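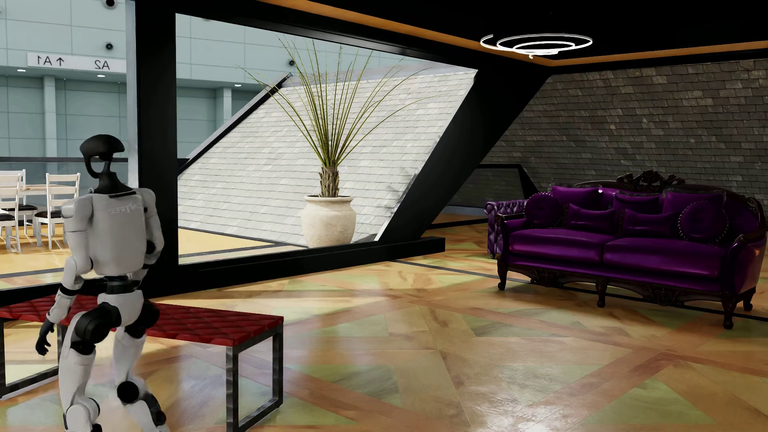
Red bench, diamond-quilted top, with the purple sofa over on the right.

September, bench notes, 7:40 a.m.

Started on the Brastcombe bench in earnest. This is the long hallway one with the sagging top and the brown vinyl that cracks if you look at it. The customer wants it deep tufted in diamonds, proper buttons, pulled all the way down, in the bottle green velvet from Coreck. I'm excited about this one! I haven't done a full diamond layout since spring and my hands have already forgotten half of it, so I'm writing everything down as I go and whoever does the matching stool can crib from me.

Got the old cover off before coffee. Whoever did it last used every staple they owned, two rows on the underside and a third row under the dust cover for luck. The old foam was the crumbly orange kind that turns to sand, so that went straight in a bag and I vacuumed the deck twice. The plywood is fine. One corner has a split in the top veneer that I filled and clamped, and I'll sand it flush tomorrow. It will never be seen but a ridge there would telegraph through the edge roll and bug me forever.

The webbing question doesn't come up, it's a solid deck. Nice and simple. Drill through it, pull the buttons down, tie them off underneath.

Layout

Went back and forth on the diamond size for longer than I want to admit. I like a diamond that's taller than it is wide, and I ended up at 7 inches on the long way and 5 on the short. The first try on kraft paper had the points landing in a mean little half diamond at each end, so I shaved a hair off every column and now both ends finish on a full point. Do the paper first. I know, I know, I say it every time and then I skip it on a small job and end up with a lopsided end.

How I did it this time, for the record:

Found the true center of the deck with diagonals (the deck is out of square by an eighth, so measuring off one side would have walked the whole pattern crooked).

Snapped a line down the long center and built the rows out from there in both directions.

Marked every button point on the paper, taped the paper to the deck, and went through with an awl.

Pulled the paper, drilled at the awl marks, then used the same paper to mark the foam. Same paper, same side up! I marked an arrow on it with the fat marker after flipping it once by mistake and staring at it for five minutes wondering why nothing matched.

Drill bit was the half inch. Kevin Grajales thinks that's too big and that a button on a hard pull can drag its knot through over the years. He may be right. I put a scrap of leather behind each knot so I'm not worried, but on the stool we could try three-eighths and see if the long needle still gets through without swearing.

Foam

New foam from Ernen came in and it's lovely stuff, firm without being a church pew. Three inches thick, with a layer of polyester wrap over it and a layer of cotton over that. I tried the sample with only the polyester and the diamonds looked puffy in a cheap way, kind of like a winter jacket. Cotton on top calms it down and gives the velvet something to grab.

Holes in the foam: I cut them with a sharpened piece of conduit chucked in the drill, running slow. The foam wants to twist. What worked was laying a board with a hole in it on top, leaning on the board with my left forearm and letting the tube do its thing. Went all the way through, which makes a deeper tuft than stopping halfway. The plugs are in the bucket by the door, good for stuffing bolsters.

Glued the foam down with a light spray, only along the edges and the center line. If you glue the whole field it fights you when the fabric goes in.

Rounded the top edge with the electric knife. It's uneven at the left end and I left it, the wrap hides it. I did check by running my palm along with my eyes shut. Can't feel it.

Fabric math

This is where I always lose an hour. The fabric has to travel down into each hole and back up again, so the diamonds on the back of the velvet are bigger than the ones on the foam. With three inches of foam I added an inch and a half per space on the width and the same on the length. On the sample block that came out a touch loose, with a sleepy little wrinkle at the bottom of each diamond. Dropped it to an inch and three-eighths and it tightened right up. So that's the number for this foam, this wrap and this velvet. With vinyl I'd want less, and I'd do another sample before trusting anything.

The velvet has a nap, of course. Brushed down, toward the front edge, so a person sitting down goes with it. I chalked arrows all over the back in case I lost track. The bolt wasn't wide enough to do the bench in one piece, so there's a join, and the way to do that on diamonds is to zigzag the seam along the folds so it vanishes in the pleats. I cut both halves with an extra inch past the zigzag and didn't sew it at all, just overlapped them and let the pleats bite down. Old-timers do it this way, and I did one sewn and one lapped on scrap and the lapped one was cleaner by a mile.

Thread and hardware situation: the twine is a new spool, 1,000 feet of waxed nylon, and we should be good through winter. Staples are another story. The Strobel gun takes the fine wire ones and I opened the last box of 2,000 this morning, so please put them on the order sheet if you get to it before I do. The gun itself is leaking a little air at the coupler. A wrap of tape fixed it for today.

Buttons

Covered them all in one sitting with the hand press while listening to the ball game from last night. Velvet is thick for a button this small and the backs kept popping off. Trick (Kevin's, credit where it's due) is to dampen the velvet circle on the back, let it sit a minute, and trim the circle smaller than the chart says. After that I only lost a couple. Spares are in the tobacco tin.

Needle is the 12 inch double-pointed one. The short one reaches but you end up with your face in the foam. I started in the middle of the center row and worked out in a fan, folding each pleat with the flat end of a regulator as soon as its neighbors were in. All the pleat openings face down toward the front, so crumbs don't fall in. Slip knot under the deck, leather scrap, snug it but don't bury it, go around again when they're all in and pull everything to final depth. Tie off after that. If I pull the first ones all the way down I've got no slack left for the last ones, and that's how I tore the gray headboard.

It was slow until I got into the rhythm, then all of a sudden the diamonds started popping up and I couldn't stop. Missed lunch!
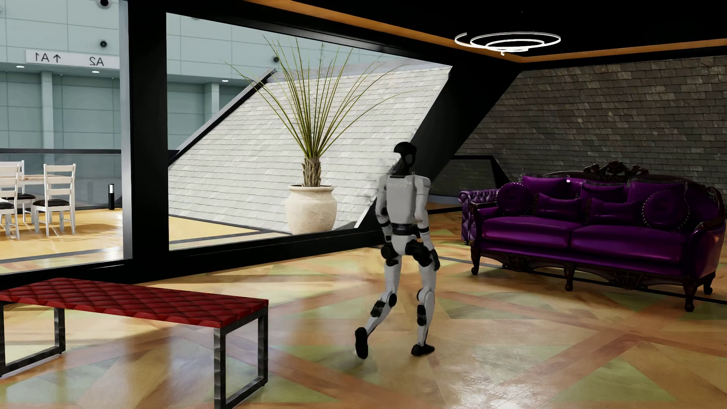 Edges and legs

Stopped at the edges for the day. The pleats that run off the last row have to go straight down over the side, square to the edge, and I want fresh eyes for that. I've pinned them. Please don't lean anything on it overnight, the pins are long.

Still undecided between a plain pull-down edge and a welt. The plain edge shows off the straight pleats. The welt would hide the staple line where the side band meets the deck, and I wouldn't have to be as fussy with the cardboard strip. Leaning toward welt in the same green. I cut enough bias for it anyway.

The Brastcombe legs are turned wood with a dark finish, and two of them wobble. One has a stripped insert. The other just needed tightening. I drilled out the bad one, glued in a dowel and it's clamped till morning. I asked about swapping them for a metal base and the answer was a pretty firm no, these were her aunt's legs (so to speak) and they stay.

To do tomorrow

Sand the filler on the split corner before anything else gets stapled near it.

Side pleats, then band, then welt if I haven't changed my mind.

Steam the velvet from a distance and brush it while it's still a little warm. Keep the steamer moving, there's a bruise on the sample block where I parked it.

Dust cover in black cambric, and leave one end open until Kevin has had a look at the knots.

Call Coreck and ask whether they have more of the same dye lot for the stool. What's left on the bolt might cover it, but not with tufting.

Sample block is on the shelf over the compressor with the final numbers written on the bottom in pencil.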